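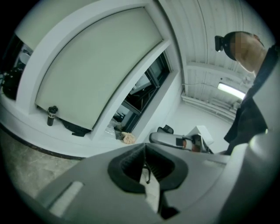 Clenine releases Holo 4, with a new planner for hand-held gripper demonstrations

7/22/23 - Clenine today released Holo 4, the latest version of its software for turning hand-held gripper recordings into robot arm motion. The update is open to all current license holders and we are very happy to get it out the door!

The biggest change is the planner, which we call Tokia. Earlier versions of Holo replayed a recorded path more or less as the person moved it, then stopped with an error when the arm ran into a joint limit. Tokia looks at the whole path before anything moves. It checks reach, joint limits and gripper opening, and if a stretch can't be followed it looks for another way to get the fingers to the same place at the same time. When it can't find one it marks the stretch on the timeline, so the person recording can redo that part and leave the rest alone.

In June we ran Tokia on 37 recorded tasks from our own test set, most of them plain tabletop jobs like opening a lid or moving a cup. The old replay finished 2 of the longer tasks without a manual fix. Tokia finished 30 of the full 37. The ones still failing are mostly tasks with a tight wrist turn close to the base of the arm, and that work goes on.

Position tracking has been rewritten too. Wide-angle views bend straight lines, and a blank wall or a window full of glare gives the tracker very little to hold on to. Holo 4 leans more on corners and edges spread across the whole view, and it now masks out the gripper's own body before it starts matching, so the shell is no longer mistaken for part of the room. It also ignores people who walk or lean into view. We have wanted that one for a long time, and it makes recording in an ordinary room much more relaxed.

Other changes in this release:

Calibration is now a single guided step, and the result is saved with the recording.
The timeline shows finger opening and hand speed on the same track.
Recordings can be trimmed before upload.
Project files from Holo 3 open directly. Files from older versions need the converter, found under Tools.
Fixed a crash when two grippers were paired under the same name.

The Cormier driver package has been updated to match and should be installed first. Sites that load the new planner with the old drivers will see a version warning at startup and the arm will stay disabled.

Full release notes and the updated setup guide are in the download area of the Clenine website. Questions about licenses or drivers can be sent through the support form on the same page.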